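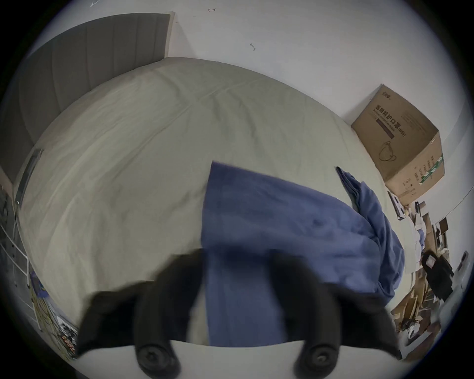 Issue 134

Moving Coins from an Exchange to a Hardware Wallet

Coins left on an exchange are held under the exchange's keys. This procedure moves them to a wallet whose keys you hold. The steps use the Werkon wallet and the Clakov exchange; menus on other products differ slightly.

1. Install the Werkon desktop program and connect the wallet by cable. Accept the firmware update if one is offered.

2. Choose Create New Wallet. The device displays the recovery words one at a time. Copy them onto paper in order. Do not type them into a computer or phone.

3. Set a PIN. After 13 wrong entries the device erases itself, and the recovery words are then the only way back in.
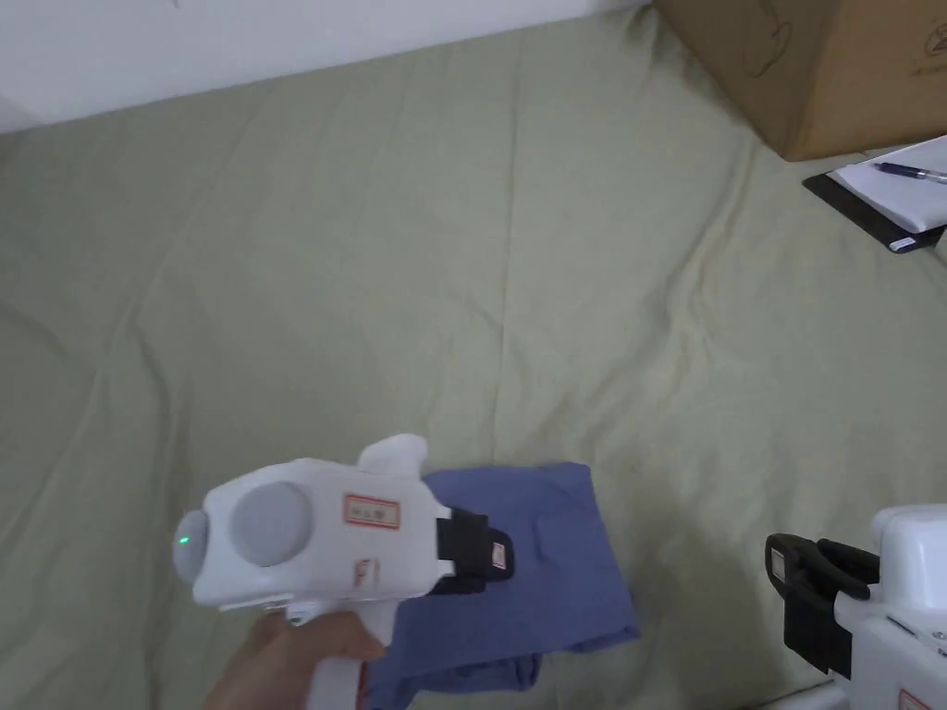

Nuchit Wirton

4. Select Receive. An address appears in the program and on the device screen. Compare the two in full. If they differ, stop and disconnect.

5. In Clakov, open Withdraw, pick the same coin and network, and paste the address. Coins sent over the wrong network may be lost.

6. Send a small test first. In the withdrawal used for these notes the test was 4000 satoshis, and it confirmed after 84 minutes. Fees are charged on each withdrawal, so the test adds to the total cost.

7. When the test shows as confirmed, send the balance. Request a new address if the program offers one; the old one stays valid.

8. Save the transaction ID with your tax records.

Last revised 06/01/2022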